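Search reviews, brands, rooms
Search

Office Furniture > Room Bundles > Tried It

Orwood Workroom Bundle: a decent chair, and then the rest of it

Kelly Rudd
11 February 2020

I don't like bundles. A bundle is how a store gets rid of the desk it can't sell by tying it to the chair it can. So when Orwood offered a "complete workroom" with a desk, a mesh chair, a two-door fridge and a metal shelving rack on one invoice, I assumed at least one of the four would be a dud. We ordered in October and I've been using all of it since. I was a little too harsh on the desk and not harsh enough on the rack.

The chair

The product page calls it the Bollard and sells it separately for $238. High mesh back, curved headrest, armrests, five-star base on casters. Assembly took me 45 minutes, and a good part of that went on seven bolts that look the same in the bag and are two different lengths. The instruction sheet doesn't mention it.

Once it's together it sits well. The mesh hasn't sagged. I'm less sold on the headrest, which pushes my head forward unless I lean all the way back, and nobody works leaning all the way back. Orwood says it "adapts to every user." It adapts to users who are taller than me. The casters are fine on a hard, glossy floor, maybe too fine — get up quickly and the chair wanders off behind you.

The desk

Sold under the Durkonwood name, white, with an open kneehole and a cabinet section on the right with a small dark knob. The flat top is the best part of it. I put a hot mug on it every day for a month, on purpose, and couldn't find a ring.

The drawer on the left side is the weak spot. Pull it halfway and it's smooth enough. Pull it further and it starts to tip, and you find yourself holding it up with one hand while you dig around with the other. The reddish-brown inside is an odd choice next to all that white. I stopped noticing after a week, but I'd still like to know who picked it. The knob came loose once and I tightened it. It hasn't come loose again, so I'll let that go.

The fridge

Tall, white, upper door and lower door. The listing makes a lot of noise about "whisper operation." I don't know who is whispering at that volume. In a big room with other people in it you stop hearing it, and in a small office I think it would drive me up the wall. It keeps milk cold and both doors close by themselves from a small angle, which is more than I can say for the last one I owned. The glossy finish shows every fingerprint.

The rack

White metal, open, tall. It's the piece I'd leave out. The uprights are all right, but the shelves flex more than they should, and the clips that hold them up need a rubber mallet going in and bad language coming out. Rostami makes a plainer one with proper bolts, and I wish I'd paid the difference. We've ended up hanging things from the upper rail, which it does put up with.

Delivery

Quoted as "next week." It took 16 days and came in two trucks, with the chair on the second. Customer service answered the phone and was polite about having no information.

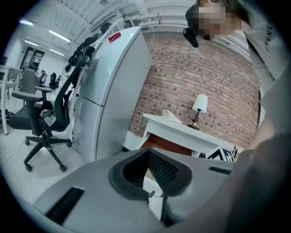

Fridge and rack.
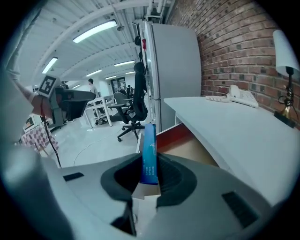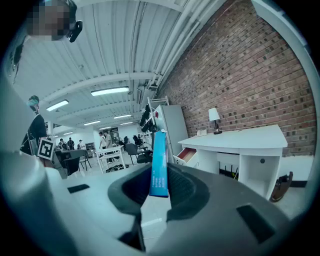 The last one has the desk, with the drawer partway out.

Reading time: 3 minutes

Would I buy the bundle again? No. I'd buy the chair on its own, try to find the desk at a discount, and shop around for the other two. The saving over buying the four separately was real but small, and I'd have given it up for a better rack.

If your version of the Bollard came with a headrest that goes lower than mine, send me the part number.

Contact | Terms | © 2020 | Back to top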